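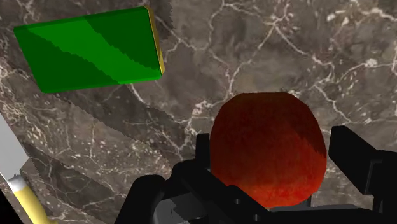
Wann ist ein Lagerapfel reif zum Essen?

Das hängt von der Sorte ab. Viele Lageräpfel sind bei der Ernte im Oktober zwar pflückreif, schmecken aber erst nach Wochen oder Monaten im Keller so, wie sie schmecken sollen. Für diesen Unterschied gibt es zwei Wörter, Pflückreife und Genussreife, und im Datensatz zwei getrennte Spalten.

Apfelnamen Stonditz
Liste lokaler Apfelnamen mit Reifezeiten, Lagerdauer und Verwendung
Stand: 09.07.2020

Worum es geht

In Stonditz und im Nachbarort Gedance heißen Äpfel oft anders als im Sortenbuch. Der eine sagt Krachapfel, die Nachbarin zwei Häuser weiter sagt Glasapfel, und beide meinen denselben Baumtyp. Oder noch schöner: Beide sagen Weinapfel und meinen etwas völlig Verschiedenes! Wir sammeln diese Namen, schreiben auf, wer sie in welchem Ortsteil verwendet, und ordnen sie, soweit es geht, einer Sorte zu. Dazu kommen die Angaben, die beim Gespräch am Gartenzaun sowieso immer fallen: wann gepflückt wird, wie lange der Apfel hält, ob er für Kuchen taugt oder nur für Most.

Angefangen hat das Ganze mit einem Schulheft aus der alten Mosterei Demirtaş, in dem über viele Jahre die angelieferten Äpfel eingetragen wurden, und zwar unter genau den Namen, die die Leute am Tor genannt haben. Das Heft ist eine Wonne. Die Schreibweisen wechseln manchmal innerhalb einer Seite, und neben einem »Kl. Roter« steht dreimal unterstrichen »sauer!!«. Yiğit Sarıgül hat das Heft komplett abgetippt, die Gespräche in den beiden Orten hat Najwa Rawashdeh geführt.

Inhalt

Die Haupttabelle enthält 318 Einträge. Ein Eintrag ist ein Name an einem Ort, derselbe Name kann also mehrfach vorkommen, wenn er in Stonditz und in Gedance belegt ist. 295 Einträge sind einer Sorte zugeordnet. Bei den übrigen bleibt das Feld leer, und wer da weiterweiß, bitte unbedingt melden.

Das Paket besteht aus fünf Dateien:

namen.csv — die Haupttabelle
orte.csv — Ortsteile und Flurstücke mit den Kürzeln, die in der Haupttabelle stehen
sorten.csv — Sortennamen in der Schreibweise, auf die wir uns festgelegt haben
heft.txt — Abschrift des Mostereihefts, Zeile für Zeile, mit allen Schreibfehlern
LIESMICH.txt — dieser Text

Alle Dateien sind in UTF-8 gespeichert, Trennzeichen ist das Semikolon. Das Komma ging leider nicht, es steckt in zu vielen Bemerkungen.

Felder in namen.csv

id: laufende Nummer, wird nie neu vergeben
name: der Name, wie er gesprochen oder geschrieben wurde
name_norm: der gleiche Name in vereinheitlichter Schreibung, alles klein, Umlaute bleiben
ort: Kürzel aus orte.csv
quelle: H für Heft, G für Gespräch, B für beides
sorte: Schlüssel aus sorten.csv oder leer
sicherheit: a, b oder c
pflueck_von, pflueck_bis: Monat mit Drittel, also 09-1 für Anfang September
genuss_von, genuss_bis: ebenso
verwendung: frei vergebene Stichwörter, durch Schrägstrich getrennt
bemerkung: höchstens 90 Zeichen

Die Länge der Bemerkung war ein Streitpunkt. Najwa hätte gern ganze Geschichten untergebracht, und die Geschichten sind auch wirklich gut, aber in einer Tabelle liest sie dann niemand mehr. Die langen Fassungen liegen als Gesprächsnotizen bei uns und sind in diesem Paket nicht enthalten.

Zur Spalte sicherheit

Ein a steht, wenn Früchte vom genannten Baum bestimmt wurden. Ein b steht, wenn Name, Reifezeit und Beschreibung zusammenpassen, aber keine Frucht vorlag. Ein c ist eine begründete Vermutung. Wer mit den Zuordnungen rechnen oder Karten zeichnen will, sollte die c-Einträge vorher herausnehmen. Für Fragen zur Wortbildung sind sie genauso brauchbar wie alle anderen, der Name selbst ist ja belegt.

Ein Sonderfall ist der Grerketer. Unter diesem Namen laufen in Gedance mindestens zwei Äpfel, ein früher, der schnell mehlig wird, und ein später, der bis ins Frühjahr hält. Beide haben eigene Einträge mit leerem Sortenfeld. Woher das Wort kommt, wissen wir nicht. Im Heft steht es auch als Gerketer, Grergeter und einmal als Krerkter, und wir haben schon halbe Abende damit verbracht, die Varianten laut vorzulesen. Hinweise sehr willkommen!

Wie die Reifezeiten zustande kommen

Bei Einträgen mit Quelle G sind es die Angaben der Befragten. Sie beziehen sich auf ein »normales Jahr«, was immer das für die jeweilige Person heißt. Bei Quelle H haben wir das Datum der Anlieferung genommen und auf Monatsdrittel gerundet. Mostäpfel werden gern etwas später gebracht, weil man wartet, bis genug beisammen ist, daher liegt pflueck_bis bei diesen Einträgen oft zu weit hinten. Bei Quelle B gilt die Angabe aus dem Gespräch, und eine grobe Abweichung vom Heft ist in der Bemerkung vermerkt.

Die Hanglagen oberhalb von Stonditz sind deutlich später dran als die Gärten unten am Bach. Wer Reifezeiten vergleicht, sollte deshalb immer orte.csv dazunehmen, dort gibt es eine Spalte lage mit den Werten tal, hang und hoehe.

Bekannte Lücken

Birnen fehlen ganz. Im Heft stehen sie, in der Abschrift also auch, aber in die Haupttabelle haben wir sie nicht übernommen.

Frühäpfel sind schwach vertreten. Was im Juli vom Baum direkt in den Mund wandert, landet in keiner Mosterei, und in den Gesprächen wurde es meist nur nebenbei erwähnt.

Die Stichwörter unter verwendung sind uneinheitlich. Mus, Apfelmus und Kompott stehen nebeneinander, ebenso Strudel und Kuchen. Zusammengelegt haben wir sie bisher nicht, zumal manche Befragte zwischen Mus und Kompott einen großen Unterschied machen (zu Recht!).

In heft.txt markiert ein Fragezeichen in eckigen Klammern eine unleserliche Stelle. Auf den letzten Seiten häuft sich das, dort ist offenbar einmal Saft ins Heft gelaufen.

Personenbezogene Angaben

Namen von Anlieferern und Befragten sind entfernt. Hofnamen, die in einem Apfelnamen stecken, sind geblieben, denn ohne sie wäre der Apfelname weg. Flurstücke sind nur als Gruppe angegeben, ein einzelner Baum lässt sich damit nicht finden.

Einlesen

Tabellenprogramme machen aus 09-1 beim Öffnen gern ein Datum. Am besten beim Import alle vier Reifespalten als Text festlegen. Wer die Datei schon einmal gespeichert hat und plötzlich »09. Jan« liest, nimmt bitte das Original und fängt neu an, zurückrechnen klappt bei den Dritteln nur mit viel Geduld.

Korrekturen und Nachträge

Neue Namen nehmen wir mit großer Freude auf — auch einzelne, auch solche, bei denen jemand nur noch weiß, dass die Großmutter so gesagt hat. Bitte Ort und ungefähre Reifezeit mitschicken, dazu die Aussprache, falls sie von der Schreibung abweicht. Bei Korrekturen hilft die id. Gelöschte Einträge behalten ihre Nummer und stehen am Ende der Tabelle mit dem Vermerk »entfällt«.

Nutzung

Die Tabellen dürfen frei verwendet, verändert und weitergegeben werden, wenn »Apfelnamen Stonditz« als Quelle genannt ist. Für die Abschrift des Hefts gilt dasselbe mit dem Zusatz »nach dem Annahmeheft der Mosterei Demirtaş«.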